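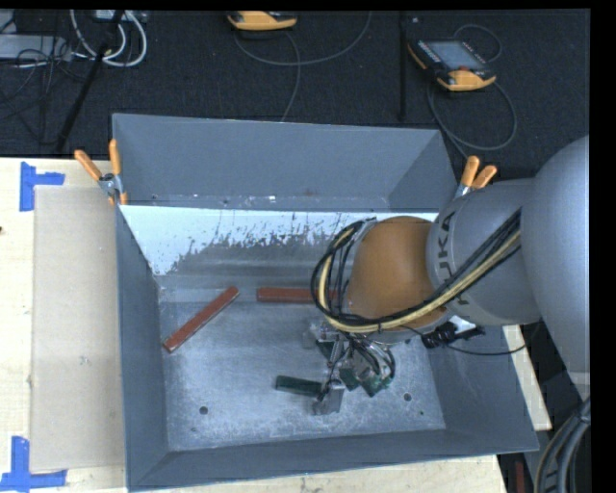 Open-topped metal bin, gray, in used condition

Bruvness Open Metal Bins: New and Reconditioned

Bruvness sells open-topped metal bins for workshops, stockrooms, garden sheds and small packing rooms. The bins are sold singly or in stacks of 16, and every size is available new or reconditioned.

New bins come with a gray powder coat inside and out. Reconditioned bins come from our rental stock. They have been emptied, degreased and checked for sharp edges, and any dents that stop a bin from sitting level have been pressed out. We do not repaint them. Expect scratches, scuffs and areas where the coating has worn through to bare metal. None of this affects the load rating.

Sizes

Plitlow: the shallow bin, for hardware, fittings and small castings.
Tukolum: the standard bin, for general parts, offcuts and tools.
Hutapea: the deep bin, with a rolled rim and 2 drop handles.

Drainage holes

All three sizes can be supplied with a solid bottom or with drainage holes. Please say which you need when you order. Holes cannot be added later under warranty, and we do not fill them in bins that already have them. Rubber plugs are available separately and are sold in bags of 500.

Care

Wipe bins out with a damp cloth and mild soap, then dry them before stacking. Wire brushes will take off the coating. Bare patches can be touched up with any metal primer, or rubbed with a little light oil if the bin is kept indoors. Do not store salt, fertilizer or pool chemicals in a bin with worn coating. The bins are not rated for food.

Warranty

New bins are covered for 366 days from delivery against split seams and failed handles. Reconditioned bins can be returned unused within the same month they arrive. Return shipping is paid by the buyer unless we sent the wrong size.

Ordering

Stock of reconditioned bins changes often. For current numbers, write to Sekar Liew in sales and give the size, the quantity and whether you want holes. Questions about damage or missing parts go to Clive Bainbridge in returns. Pallet orders ship on a lift-gate truck, and someone must be there to sign.

Prices and sizes last updated August 2021.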